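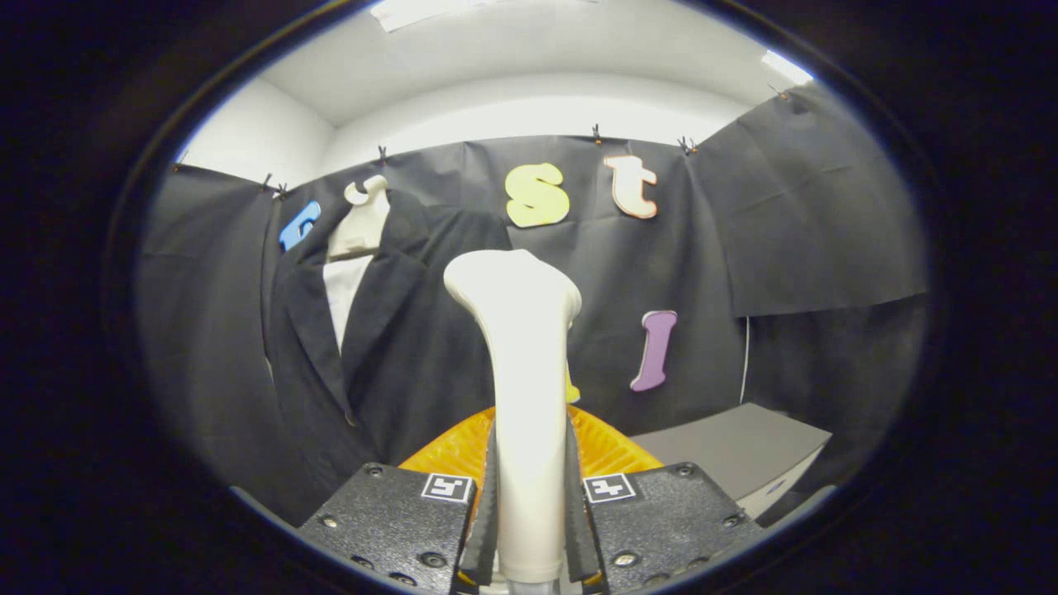 Zosenness is opening its first story booth to families in Illwood this July, and everyone who has had a hand in it is very happy to finally be able to say so. The booth, which goes by the name Presari, is a small curtained corner where children can dress up, hunt for letters and make up stories with a grown-up close by. The walls are hung with black fabric, held along the top with small black clips, and foam letters in yellow, peach and purple stand out brightly against it. A black suit jacket hangs on the left over a white shirt, ready for whoever feels like being a mayor, a magician or a very serious bank manager that afternoon.

The idea began with a story hour that Zosenness founder Noman Bhutto used to run on Friday mornings, back when the whole collection of costumes still fit in the trunk of his car. Children would listen nicely to the book, he says, and then spend twice as long trying on the hats afterward – and it was during the hats that the best talking happened.

"I kept planning these careful little sessions with a beginning and an end, and the children kept wandering off to put on a coat," said Bhutto. "So we thought, all right, let's start with the coat. Give a child a grown-up's jacket with the sleeves hanging down past the fingers and you'll hear a whole story about where that person is going and who is waiting for them. Add a few letters to pick from and pretty soon somebody wants to know how to spell it."

Visits to Presari are short and easygoing. Each family has the booth for its own turn, with up to 2 children at a time, and there is no script to follow. Families can choose a letter and think of a character whose name starts with it, or put on a costume and work backward to the name, or simply sit down and read one of the picture books from the shelf outside. Babies and younger brothers and sisters are very welcome to come along and watch.

The costumes are everyday clothes, all of them secondhand and washed between rounds. Zosenness asked Illwood residents last winter for anything with good buttons, big pockets or an interesting collar, and received 114 pieces, along with a great many kind notes about the people who used to wear them. The clothes will be rotated through the summer, so a family that comes back in a few weeks will find something different on the hanger.

Presari was paid for with a grant of $3000 from the Qaisi Fund for Early Reading, which also covered 700 printed story cards. Every child takes one home. The front has room for a drawing of the character they invented, and the back has lines for the story, in whatever spelling the author prefers.

"We'd love to see the cards come back to us, even the ones with jam on them," Bhutto added. "We're saving a wall for them."

Admission is free. Turns can be reserved at the Zosenness front desk, and a few are kept open each day for families who just happen to be passing. Residents who would like to give clothing for the autumn rotation may drop it off at the same desk during opening hours, clean and on a hanger if possible.

Media contact: Noman Bhutto, Zosenness, Illwood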